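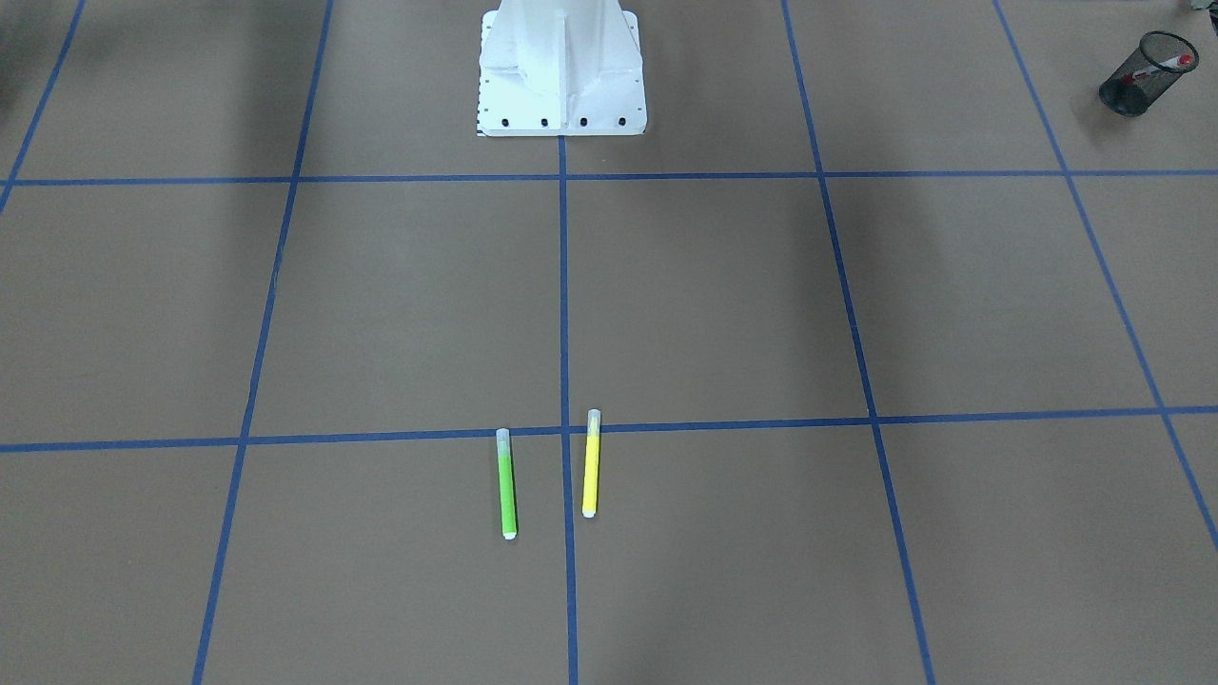
Software Working Group - Minutes of Meeting

Date: 4 Jul 2024
Chair: Bindu Pai
Minutes: Kartini Wattimena
Project: Suvarna tabletop handling, software stack

1. Minutes of the previous meeting

The minutes were approved with one correction. Under item 4, "planner timeout" should read "controller timeout."

2. Perception

Ms. Wattimena reported on Statum, the object detection module. The current test layout uses the blue tape grid on tan covering, with the green and yellow markers placed on either side of the center line and the mesh pencil cup in the far right corner. Statum assigns each object to a grid cell before passing a pose to the planner.

The group discussed objects that touch or cross a tape line. Both marker caps are translucent, and the segmentation step tends to merge a cap with the tape beneath it. The result is a pose estimate that is short at the cap end and a cell label that can change between consecutive images. It was agreed that the cell label will be taken from the center of the barrel, and that the label will be held for 6 consecutive images before a change is accepted.

Ms. Pai asked whether shadows beside the base should be masked. The group preferred to leave the mask out for now and to log detection confidence by cell.

3. Calibration

The grid was laid by hand and the tape lines are not perfectly straight. Members agreed that the grid is suitable for placing objects between trials but is not to be used as a calibration target. The row of bolts along the front of the base plate was proposed as a fixed visual check at startup. Ms. Wattimena will write a short note on the method before any code is changed.

4. Planning and control

Riltov, the motion planner, now accepts a separate speed limit for each arm. The limit was set to 70 percent of the previous value for both arms during shared-workspace trials. The two arms may not enter the same cell at the same time - this rule is enforced in the planner and is to be repeated in the controller.

A request to allow handover of an object across the center line was deferred.

5. Tooling

Privlow, the log viewer, fails to open recordings in which one of the two arm streams is missing. The fault was traced to the time alignment step. A fix is under review. Until it is merged, members are asked to keep the raw files.

6. Actions

BP - Add the cell rule to the controller and circulate the test results.
KW - Change the Statum cell label as agreed under item 2.
KW - Write the note on the startup check.
BP - Review the Privlow fix.

7. Other business

The file naming rule adopted in March remains in force. There was no other business, and the Chair closed the meeting.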